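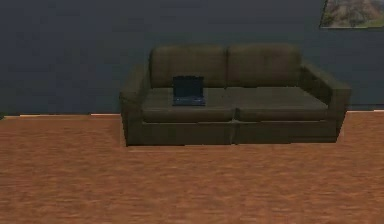

What foam density should I ask for when replacing the seat cushions on a sofa that gets used every day?

Two-pound polyurethane is the usual floor for daily seating, and high-resilience foam is the better choice if the supplier stocks it. Density is weight per cubic foot. It tells you how long the foam is likely to hold its shape and says very little about how hard it will feel.

dnowicki wrote:
Thanks. Follow-up on the second number. The quote I have from Mudine lists density and then a separate figure they call ILD. Their sheet doesn't define it. Which one do I change if the sample felt too soft?
— Danuta Nowicki, Pastanside

seamallowance wrote:
ILD. Indentation load deflection is the force needed to compress a standard sample by a quarter of its thickness. Higher is firmer. You can have low-density foam with a high ILD, and it will feel fine in the store and be flat by the second winter. Fix the density first, then pick the ILD by sitting on samples at full thickness. A thin sample square is useless because you feel the table under it.

gzalewska wrote:
I agree on density but not on buying firmer. Check the support under the cushion before ordering anything. I rebuilt mine in October and the foam was only part of the problem. The webbing had stretched along the front rail, so every cushion tipped forward no matter what was in the cover.

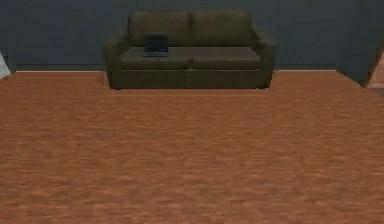
I put a straightedge across the deck from side to side and measured the dip with the cushions off. Then I did it again with someone's weight on the middle. If the dip grows a lot under load, new foam will follow it down. Jute webbing gets replaced. Sinuous springs can often be reclipped, and the clips cost very little.
— Grażyna Zalewska

tackstrip_77 wrote:
Disagree that sinuous springs are worth reclipping on a cheap frame. The clip is usually loose because the screw has pulled out of soft wood, and a new clip goes into the same hole. Glue in a hardwood block and screw into that, or don't bother.

gzalewska wrote:
A block is fine. I said often, and on a sound rail it works.

dnowicki wrote:
Checked it. The deck is flat unloaded and dips a little under weight, evenly side to side. I take that to mean the springs are all right. Next question is thickness. The old foam measures a bit under five inches. Do I order five, or match what is there?

seamallowance wrote:
Order five. Old foam has lost height, and the cover was cut for the original block. Measure the cover along the seams and not the old foam. Many shops cut the foam slightly larger than the cover in width and depth so it fills the corners. Ask Mudine whether they add that allowance themselves — if they do and you add it too, the zipper won't close.

tackstrip_77 wrote:
Also get it wrapped in polyester batting. Bare foam drags on the inside of the cover and the corners look empty.

dnowicki wrote:
The Kwiatkowski shop suggested new covers at the same time, in a Dullden weave rated at 3,000 double rubs. Is that enough?

seamallowance wrote:
No. That is a decorative rating, suitable for throw pillows. Ask for something sold for heavy residential use and get the abrasion test result in writing. Keep your existing covers if the seams hold.

gzalewska wrote:
Same opinion. Turn one inside out and look at the thread along the zipper before you decide.

dnowicki wrote:
Seams are good, so the covers stay. Ordering high-resilience foam with the wrap, one step firmer than the sample.

1,409 views | 2 shares

Related threads
Reclipping sinuous springs without removing the dust cover
Batting weights compared
Getting a stiff cushion zipper to run
Jute or elastic webbing for a front rail

Contact | Forum rules | Back to top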